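The great desk clear-out, part 2

21/09/2006

So I promised myself I would finish the desk before the weather turned, and it's nearly done! Part one was mostly me complaining about the bottom drawer (sorry, and thank you to everybody who wrote in to say theirs is just as bad). This time I got to the letters.

I had forgotten how many letters I used to get. Real ones, with stamps. My pen pal Edin Papadopoulos wrote to me all through high school, and I kept every one in a Zerport cookie tin that still smells faintly of ginger. He had the worst handwriting of anyone I've ever met, plus he liked to turn the page sideways when he ran out of room and keep going up the margin. I sat on the floor and read 80 pages of it on Saturday afternoon and let my coffee go cold. There's a whole saga in there about his uncle's boat that I had totally lost track of. They painted it, it sank, they pulled it up and painted it again, same green.

Anyway, it got me wanting to write letters again. I know, I know, I have email, I have this blog, I have a phone that I never pick up. But typing a quick hello isn't the same as sitting down with paper, and I miss waiting for the mail. I went down to Halilović on my lunch hour to look for decent stationery and came out with a pad of the cream stuff and 3 pens I didn't need (the blue one is lovely, the other ones skip). The lady at the register told me they hardly sell writing paper anymore except around the holidays. Kind of sad!

My first try went in the trash. I'd forgotten you can't just delete a sentence, so I had this one long paragraph about my sister's kitchen that wandered off and never came back. The second try was better. I told him about the move, and the new job, and how I finally learned to make his mother's lentil soup and burned the onions anyway.
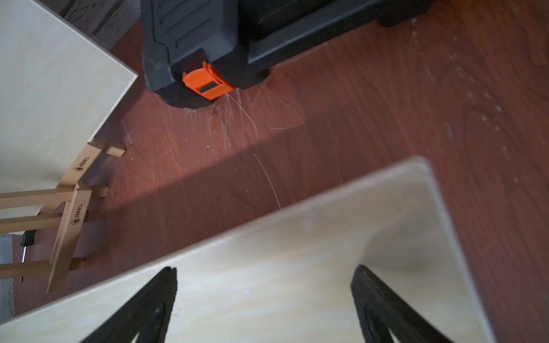 The trouble is I don't know if the address is still good. The last letter I have from him came in February, five years back, and he was talking about moving in with his brother. I'm going to send it there and put my return address nice and big in the corner. If it comes home again, I guess I'll start asking around.

Meanwhile, does anybody want to swap letters? I'm serious! Leave me a comment or drop me an email and I'll write to the first few people who ask. I can't promise it will be interesting. You'll probably hear a lot about my tomatoes.

Still to go: the top drawer, the shoebox of photos, and whatever is wedged behind the desk that I can see but can't reach with a ruler.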